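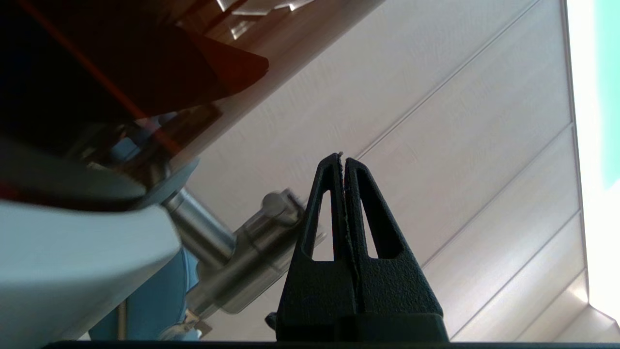

How often does a panelled ceiling need to be cleaned?
Twice a year is enough for a living room or bedroom, and every two months for a kitchen, where grease settles in the grooves and holds the dust.

İlker Sarıgül has fitted and maintained panelled ceilings for 21 years, first as an employee of a joinery in Duman and now under his own trading name, Plosis. His work covers long-panel ceilings in houses and small offices: setting out, fixing, trimming at the walls and windows, and the cleaning and repair that follow. We spoke at his workshop in Resby in January, starting at 9 in the morning, before his first site visit.

He began with direction. Panels can run parallel to a wall, across the room, or on the diagonal, and the choice affects both waste and upkeep.

"Parallel is the cheapest to cut," he said. "On the diagonal every end is an angled cut, and the offcuts are mostly too short to use again. I allow extra material and I tell the customer what it costs before I order."

The diagonal also changes how the grooves look in daylight. Light from a window passes over a ceiling at a low angle. A groove that runs across that light throws a line of shadow, and any variation in its width is visible from the floor. A groove running with the light shows much less.

"People call me about a gap they have noticed after breakfast. I go at two in the afternoon and they can't find it. The gap is the same. I ask them to put a pencil mark next to it when they see it."

I asked what he regards as an acceptable variation. He does not give a figure to customers. He stretches a line along the groove, checks that the edge is straight, and compares the groove with those on either side. If a single panel has moved, he looks at its fixings. If several have moved together, he looks at the battens above them, and asks about leaks and heating.

On cleaning, his method is plain. The room is cleared or covered with dust sheets. A dry brush with soft bristles goes along each groove from the middle of the room towards the wall. The faces of the panels are then wiped with a cloth that has been wrung out hard, always along the length of the panel.

"Wiping across is the usual mistake. The cloth catches the edge and leaves the dirt there. After a few years you have a grey line down one side of every panel, and people think it is part of the finish."

He uses warm water with a small amount of washing-up liquid and follows it with clean water. He does not use spray polish. It builds up unevenly, he said, and on a pale ceiling it turns patchy where the light is strongest. For kitchens he repeats the wipe with fresh water and changes the cloth every few panels.

Textured surfaces take longer than smooth ones. Fine grain holds dust in the same way as a groove, only less of it, and a sponge tends to leave crumbs behind. A flat microfibre pad on a pole is adequate for most rooms, provided that it is kept flat.

Trim is where he spends most of his repair time. The strip between ceiling and wall covers the cut ends of the panels and leaves them room to expand. If it is fixed through the panels and into the wall, the panels cannot move and may bow in summer. He fixes it to the wall only.

"At a window it is worse. You have sun on it, you have damp on the glass, you have somebody pulling the blind. I would check that piece before any other."

A recent job in Grimby involved 1268 panel ends, all recut after a previous fitter had left no expansion gap. The work took longer than the original installation. He has kept several of the removed pieces on a shelf by the door, and showed me one with a crushed edge.

Fading was the last subject. Panels beside a window change colour faster than those in the middle of the room, and a replacement from a new pack will not match either. He advises customers to buy more than they need at the outset and to store the spare lengths flat, in the same house, out of the wrapping. For a patch near a window he takes a panel from inside a cupboard or a passage, where the ceiling is the same, and puts the new one there.

"Sixty minutes, if the fixings are clips. If they have been glued, I quote again."

He left for a kitchen on the other side of Resby with two poles, a brush and a bag of clips.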